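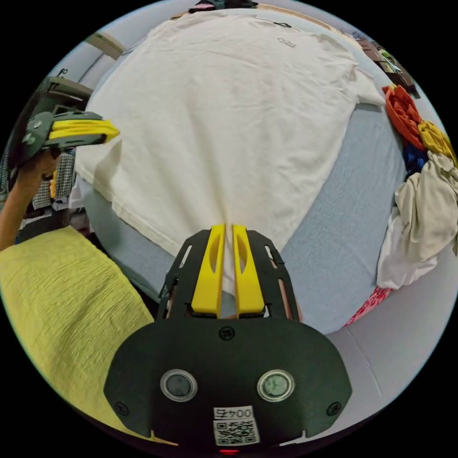 Gotedix is quick on the teller side and slow everywhere else, a reader at a Nonarstead credit union wrote to us, and the vault count screen alone would keep her from buying it again. We had the software on a test setup for 14 days and agree with the first half of that. The second half depends on how your branches handle vault cash.

Gotedix: Cash Ordering and Drawer Balancing for Small Institutions
Reviewed version: hosted edition, standard plan
Posted 10/30/22

What it does
Gotedix tracks cash from vault to drawer and back. It records buys and sells between tellers, holds each drawer to a set limit, and drafts the order to the cash supplier from recent use. It doesn't replace the core system. It reads a transaction file from the core and compares the totals with what tellers have keyed in.

Setup
Importing the file layout took most of the first morning. The mapping tool shows the raw columns on the left and the Gotedix fields on the right, and it saves a draft after each match. Negative amounts written with a trailing minus sign were read as text. The fix is a check box on the second settings page, under Number Format, and the manual has it listed under Dates.

User roles come in a fixed set. A head teller can approve a vault sale but can't edit a drawer limit, and there is no way to build a role that does both. Ustska, the closest competing product we have tested, lets the administrator build roles from scratch. Its setup takes longer as a result.

Drawer balancing
Balancing is the best part of the product. The teller enters strapped and loose cash on one screen, by denomination, and the tab key moves in the order most people count. A difference shows as soon as the last field is filled. The search tool then lists transactions that match the difference, or half of it, which catches the usual case of a deposit keyed as a withdrawal. It also looks for swapped digits.

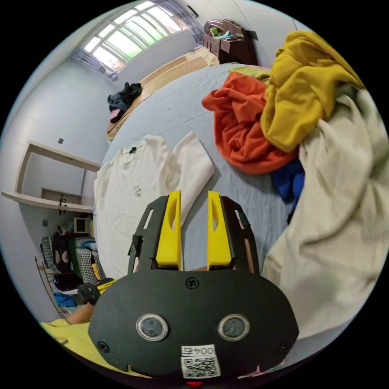

Results can be sorted by time or by amount, but the sort order resets each time the window closes. Over a full shift that adds up to a lot of clicking. Printed balance sheets fit on one page and leave room for two signatures.

Vault count
The vault screen wants straps and bundles entered separately, with no running total until both sections are done. If the count is interrupted, the session locks and a second employee has to release it. That is sound as a control. In a branch with two people on the floor it is a nuisance, and the timeout can't be changed on the standard plan.

Cash ordering
The order forecast uses the same weeks in prior months and rounds to full straps. In our test data it handled paydays well and holidays badly. For the week of Thanksgiving in November it proposed the same order as for a plain week, until we entered the holiday by hand. Zakharchenko, the older desktop package, ships with a holiday calendar, though its forecasts are weaker in other respects.

Reports
Exports go to a spreadsheet or a flat file. The over and short report can be filtered by teller, branch, and dollar threshold. Preset thresholds are 100, 500 and 1000, and a custom value can be typed in. The audit log keeps the old and new value for each edit — something Ustska still leaves out — and can't be cleared by any role.

Support
We opened two tickets. The one on number formats was answered the same day with the right page reference. The one on sort order was closed as working as designed.

Verdict
Recommended for institutions with several tellers per branch and a separate person on vault duty. Smaller branches should ask for a trial of the vault screen before signing, and should get the timeout setting written into the contract.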